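Replaying gripper logs without losing the timing

Last month I rewrote the replay tool we use for hand-held gripper recordings. The old one was a Python script that had grown a flag for every complaint, and by June it had 24 of them. I couldn't remember what half did, and Szymon Walczak, who wrote the first version, couldn't either.

The job is simple to describe. We record two grippers and a head camera at the same time. Each source writes its own stream with its own clock. Before the planner can use a recording, the streams have to be lined up and cut into segments. The tool does the lining up and then plays everything back so a person can check it.

The old script matched samples by arrival time on the logging machine. That works until the machine gets busy. When the disk fell behind, the left gripper's samples would come in a burst, and the script would stamp them all within a few milliseconds of each other. On playback the jaws looked like they snapped shut. I spent most of a Friday looking for a bug in the controller before I checked the raw timestamps.
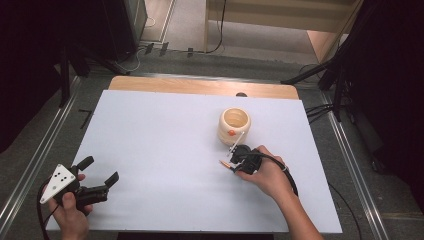 The new version, which we call Korby, uses the device clock on each stream and fits an offset and a drift rate against the logging machine. The fit runs once over the whole recording. I tried a sliding window first, but it chased noise and made short recordings worse. A single line through all the points has been good enough for everything up to 11 minutes, and we rarely record longer than that.

Gaps are handled differently too. The old script interpolated across any gap, no matter how long. Korby interpolates up to 8 missing samples and marks anything longer as invalid. The segmenter then refuses to place a cut inside an invalid stretch. This threw out more data than I wanted at first. I went through the rejected segments by hand and agreed with nearly all of them, so I left the limit alone.

I also got rid of most of the flags. Settings live in one file next to the recording, and the tool writes the file back out with the fitted values, so a rerun gives the same result.

Two things are still missing. The viewer can't step backward, and pose tracking dropouts show up as a frozen gripper with no warning. I'll do the second one first.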